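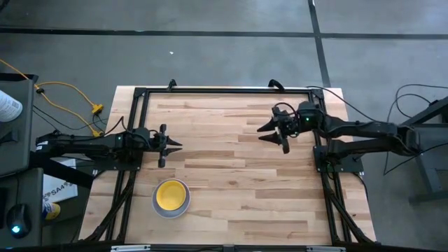
*Butcher-block top with bowl and dish, lower left*

**Ticket 179 – Butcher-block table, Gandanthorpe test kitchen**
Opened by: Marijke Dewulf
Assigned to: Bram Stevens
Priority: low
Status: monitoring

**Reported problem**

Faint gray ring on the tabletop at the usual dish position. Wiping with a damp cloth does not remove it. Surface feels slightly raised along two of the strips when a fingernail is run across the grain. Dish and yellow bowl are normally left nested on the table between sessions.

**Log**

*Sunday, 9:20, Dewulf.* Moved the dish to check underneath. Ring matches its foot. Bowl is clean and dry on the outside. Put both back.

*11:05, Stevens.* Asked when the top was last oiled. Last entry on the maintenance sheet is from June, initials H.V. Product listed as "Mertens block oil," one coat.

*11:40, Verbruggen.* Confirmed, one coat only. The instructions call for 2. Second coat was skipped when the table was needed back the same afternoon.

*13:15, Stevens.* Darker strips in the middle and lower right are natural variation in the wood. Please do not sand those. Only the ring needs work.

Steps:

1. Take the bowl and dish off the table. Keep them off until the ticket is closed.
2. Sand the ring by hand with the grain, 100 grit, then 220 if any is left in the drawer.
3. Wipe off dust with a dry cloth.
4. Apply oil to the whole top, wait 20 minutes, wipe off the excess.
5. Repeat step 4 the next day.

*14:30, Dewulf.* No 220 in the drawer. Is 180 acceptable?

*14:35, Stevens.* Yes.

*16:10, Dewulf.* Steps 1 to 4 done. Ring is gone under side light. One of the raised strips is now flush – the other can still be felt near the end.

*Next day, 10:00, Verbruggen.* Second coat on. Remaining raised strip unchanged. Suggest leaving it until the wood has settled.

**Open items**

- Recheck raised strip in two weeks (Stevens)
- Cork mat for the dish, ordered from Trolla, not yet delivered
- Add second coat to the maintenance sheet (Verbruggen)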